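18/11/2022

Hot air station, bench 2

Picking this up from the half page I left in September. The question then was whether the Tedum station holds the temperature on its display or just says it does. I still lean towards the second.

Same setup as last time. Thermocouple held in the clamp 20 mm below the nozzle, centred by eye, air at the middle setting, round nozzle. Door shut and the extractor off, then the whole thing again with the extractor on. Display set to 200 to begin with, as that's the setting we use for warming boards before we pull the big connectors off.

Extractor off: the display got to 200 quickly and sat there without so much as a flicker, which makes me suspicious straight away. The thermocouple came up a lot slower and settled 46 degrees short. Left it a good while longer in case the nozzle was still soaking up heat. No change worth writing down.

Extractor on: reading dropped further and wandered. Display didn't move at all. Either the sensor is sitting so close to the element that it never feels what the air is doing further down, or the firmware rounds everything to the set number once it gets near. I've seen both on cheap gear. The Tedum sheet says "closed loop control" and leaves it at that. Closed around what?

Before anyone says it: yes, a thermocouple in moving air reads low, and yes, 20 mm is further out than you'd normally work. I don't think that covers the whole gap. The old Rekach station, same clamp, same distance, same probe, came in much nearer its own display. Its knob is cracked and the hose smells, but on this test it's the better tool. Not what I expected to be writing.

Tried the calibration offset in the Tedum menu. The menu accepts the number, beeps, and the display at idle shifts. Under heat it made some difference at the probe, less than the offset I'd typed in. Power cycled and the offset was still there, so that's one thing in its favour. I wouldn't trust it across the full range until someone has checked the top end, and I didn't get to that.

Solder, while I'm here. The Quiambao no-clean wire that came with the Hustville order is supposed to be a straight swap for what we had. The label says so, anyway. Did a row of through-hole joints on a scrap board with the usual iron and the usual tip. It wets all right on fresh pads. On the older board with dull pads it balled up until I added flux from the bottle, and if I have to add flux then I don't see what I'm paying for in the core. The residue is meant to be clear and hard. Mine was tacky an hour later and picked up lint from the wipe. Could be I ran the iron too cool. I'll do it again hotter before complaining to Hustville, because they'll ask.

The joints look fine under the magnifier, for what looks are worth. Haven't pulled or sectioned any. Please don't put this wire on anything going out the door on the strength of my row of joints.

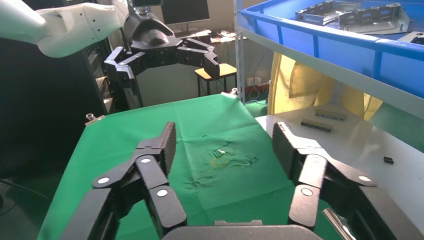
Open gripper over the green cloth, plastic film lying further back.

Other bits:

Tip cleaner on bench 2 is full of dross. Empty it into the metal tin, not the bin.

The brass wool that claims to be tip-safe took some of the shine off my good chisel tip. Could be coincidence, the tip wasn't new. Back on the damp sponge for now.

Replacement nozzles for the Tedum: the catalogue lists them as fitting the Rekach as well. Tried it. They go on, but the clamp screw bottoms out before it grips, so they'd drop off hot. I've written NO on the bag.

Still to do: top end of the range with the offset in, the same run with the smaller nozzle, and a second probe beside the first in case mine is the one telling lies. It was last checked before the bench move and I can't find the slip. Until that's sorted treat the 46 as my number and don't go copying it onto the station.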